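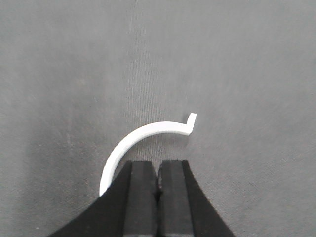
Home Attendance and Match Results at Fendcombe Town: A Student Project Report

Anika Villanueva
Sports Studies, Final Year Project
Submitted Tue 15 October
6 min read

1. Purpose of the project

This report examines whether the size of the home crowd had any bearing on results at Fendcombe Town during the last full league season. The question was put forward by the department after several local clubs reported falling gates and asked whether the decline mattered on the field as well as at the ticket office. Fendcombe Town plays at Halvorsen Park, a ground with an official capacity of 2,000. The club has been in the same division for most of its recent history and usually finishes in the middle of the table.

2. Background

Home advantage in soccer is well established in published research, but the reasons for it are still debated. Travel, familiarity with the field, crowd noise and the behavior of officials have all been suggested. Most of that work deals with large professional leagues. Clubs at the level of Fendcombe Town draw far smaller crowds, and it was not clear at the outset that the same reasoning would apply to them.

The department had previously supervised a project on Barkusier Athletic, the nearest rival club. That project looked at away supporters only, and its figures have not been used in this report.

3. Method

Attendance for each home league match was taken from the printed match programs, which give the gate for the previous home game. Where a program was missing, the club office supplied the figure from its own ledger. Cup matches and preseason friendlies in July were left out. Any match with a gate above 600 was classed as high attendance. All others were classed as low attendance.

Results were recorded as points won. Goals scored in the first and second halves were entered separately, as the club's coaching staff had suggested that a larger crowd had its greatest effect late in a match.
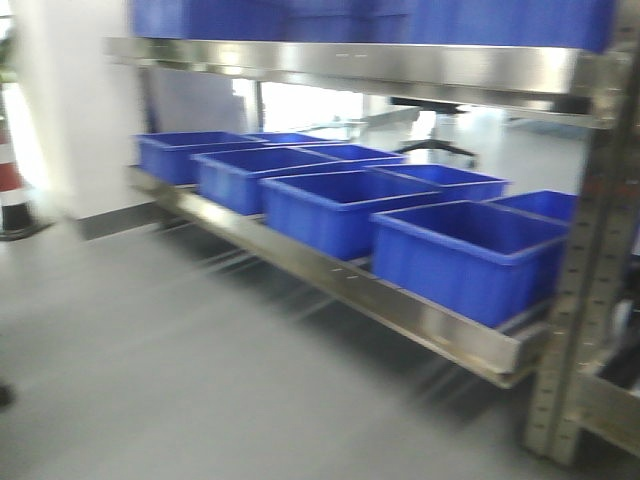 A short written survey was also given to the first-team squad at the end of a training session. Players were asked whether they noticed the size of the crowd, at what point in the match they noticed it, and whether it changed how they played. Replies were anonymous and no player was required to take part.

4. Results

The average home gate for the season was 496. High-attendance matches brought slightly more points per game than low-attendance matches, but the difference was small. When the two matches against Barkusier Athletic and Ciltero Rovers were removed, it almost disappeared. Both were local derbies, both were won, and both drew large crowds for reasons that had little to do with the team's form.

The goal records were of more interest. Fendcombe Town scored more often in the second half at home than in the first, and this was true in both attendance classes. The pattern was not found away from home. The coaching staff attributed it to the slope at Halvorsen Park – the captain prefers to attack downhill after the break whenever the toss allows.

Most players who returned the survey said that they noticed the crowd during the warm-up and at set pieces, and seldom at other times. Two goalkeepers gave longer answers and said that a quiet ground made it easier to organize the defense.

5. Limitations

One season at one club is a small sample. The dividing line between high and low attendance was chosen by the author, and a different line would have moved several matches from one class to the other. Weather was not recorded. Wet evenings reduce the gate and may also affect play, and the two effects cannot be separated with the data collected.

6. Recommendations

It is recommended that a further project cover at least three seasons and treat derby matches as a separate class. The coin toss and the direction of play in each half should be noted by an observer at the ground – the match programs do not carry this information.

Comments

downhill_end: The slope is worth a goal a game. My father said so and he stood there for years.

R. Team: Was the Ciltero match the one moved to a Sunday? That crowd was bigger than usual for that reason alone.

corner flag: Good read. Would like to see the same thing done for the women's side.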